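Grutside Community Tool Library - Frequently Asked Questions

Last updated: December

Who can join?

Anyone 18 or over who lives or works in Grutside or Cengate. Bring a photo ID and something that shows your address, such as a utility bill or a lease. If you work in town but live somewhere else, a recent pay stub is fine.

What does it cost?

Membership is paid once a year, and there is a reduced rate for students and retirees. Current rates are posted at the front desk. We do not charge per item, except for the carpet cleaner and the floor sander, where you pay for the supplies you use.

How many items can I borrow at once?

Up to six. A set counts as one item, so a socket set or a box of drill bits will not use up your whole limit. Ladders and scaffolding count separately - you can have one of those on top of your six.

How long can I keep them?

Two weeks for most things. Power tools with a yellow tag go out for three days. You can renew online or by phone as long as no one else is waiting for the item.

Can I reserve something ahead of time?

Yes. The catalog lists 2137 items, and anything in it can be reserved unless it is marked "in repair." We hold reserved items until closing time on the pickup day. After that they go to the next person on the list. 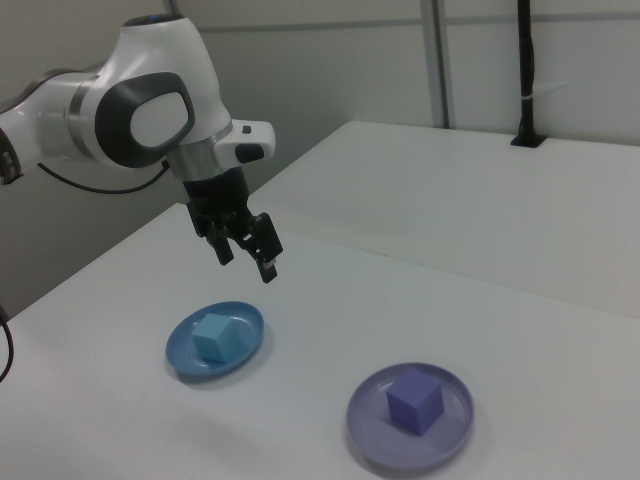 If you need a tool for a certain weekend, reserve it early. Pressure washers and tillers are booked well ahead in spring, and we only own two tillers.

What happens if I bring something back late?

There is a small daily fee, and your account is paused until the item is back. If you know you will be late, call us. We can usually add a day.

What if a tool breaks while I have it?

Stop using it and tell us when you return it. Normal wear is our problem and you will not be charged. If a tool was lost, left out in the rain or used for something it was not made for, we ask you to pay for the repair or a used replacement. Please do not try to fix it yourself.

Do you supply blades, sandpaper and gas?

We supply one blade with each saw. Sandpaper, gas, trimmer line and glue are up to you. Jirano Hardware on the corner gives members a discount on these if you show your card. Return gas tools with an empty tank.

Can someone show me how to use a tool?

Staff can go over the basics at pickup. Chainsaws and the table saw need a short safety class first, held in the Tudose Building, second floor. You only have to take it once.

Do you take donations?

Yes, if the tool works and is reasonably clean. We cannot take paint, chemicals, helmets or anything with a damaged cord. Large items - call before you load the truck.

Questions? Call or stop by the front desk during open hours. | © Grutside Community Tool Library | Back to top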